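Gunawardena open day: an afternoon among the parcels

I had 84 minutes to kill between trains on Fri 20 December, and the Gunawardena parcel depot was holding an open day. Other people would have found a pub. I followed a laminated arrow across a car park and was given a visitor's badge, a hi-vis waistcoat made for a wardrobe and a mince pie.

Our guide was Kathleen Lenihan, who had plainly done the talk several times that day and had begun leaving out the verbs. "Goods in. Goods out. Mind the kerb." There were 5 of us on the tour, including a man who asked at every door whether it was a fire door. It generally was.

The first stop was a long wall of shelving, which I enjoyed more than I expected to. Everything has its own place, with a code, and the codes mean something to the staff and look like bad Scrabble hands to the rest of us. Kathleen asked us to guess which shelf held the slippers. I said 121. It was light bulbs.
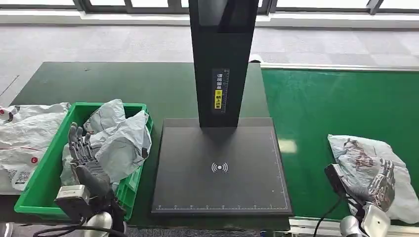 I had come for the packing, having wrapped presents badly for most of my life, and at the benches I finally got to stand still and stare. Eun-ji Shim, who looks after them, talked us through the business of weighing, measuring and labelling, and made it sound restful. I took a great liking to the measuring post, a tall black column on a square base with fine white ruler marks along two sides, so you can see how far your box has spread. The sticker up the front is in Chinese, and Eun-ji read it out for us: label facing up. I have been sending parcels since I was a student and have never once thought about which way the label faced. The bags were in a green plastic crate on the left, crumpled and bunched up over the rim, very much like the drawer under my own sink. I found that a comfort.

We were then allowed to pack something ourselves. Mine was a Foltum teapot, already boxed, which removed most of the danger and some of the glory. The fire door man finished well ahead of me and was told he had a gift. I was told I had plenty of tape.

The tour ended in the canteen with tea from an urn and a leaflet about Trevidau, the new building due to open in June. Entry was free, the car park was icy, and the mince pie was better than the one I bought later at the station. I caught my train with 3 minutes in hand, still wearing the waistcoat. It goes back in the post on Monday, label facing up.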